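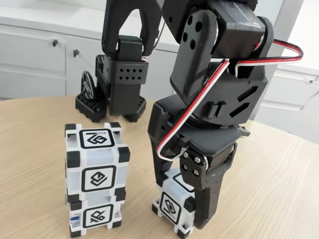

*White cubes with black corners on the tabletop, two of them stacked.*

Clodagh Rafferty owns 98 cubes and would like it known that she only meant to buy seven.

"Seven is a sensible number for a person with one table," she says, moving a mug so I can put my notebook down. The table is light wood, and she wipes it before anyone is allowed to build.

Rafferty designs stacking puzzles under the name Plostero, out of a rented room above the Robichaud dry cleaner. Her current one, Osus, asks players to match symbols across neighboring faces while the pile gets taller and their patience gets shorter. She has drawn 1443 symbols for it so far. Most of them are in a drawer.

"People see a loop and say it's a fish," she says. "Then everything's a fish. I threw out a whole month of work in March over fish."

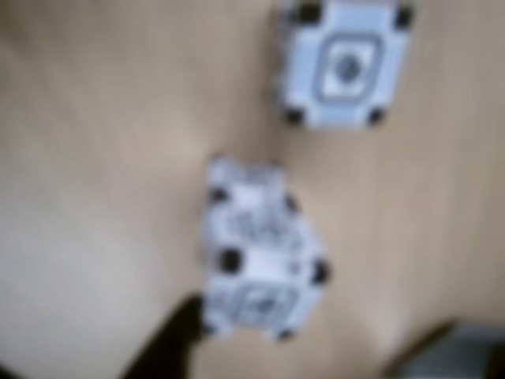

Photo: Plostero

Does she have a favorite face? She does, and she won't say which, on the grounds that the testers would read too much into it. She is freer on the subject of the corners. An early tester complained that black ones looked "like little shoes," and she has been fond of them ever since.

The testers come at 7 in the evening and are fed pretzels, away from the table. They are supposed to build in silence. "They narrate," Rafferty says. "Every one of them. 'I'm putting this one here.' Yes, I see that."

A first run of 900 boxed sets is planned, if she can settle the rulebook, now in its ninth draft. The sticking point is whether a player may straighten somebody else's stack.

"I say no," she says, reaching over to straighten one. "It's rude."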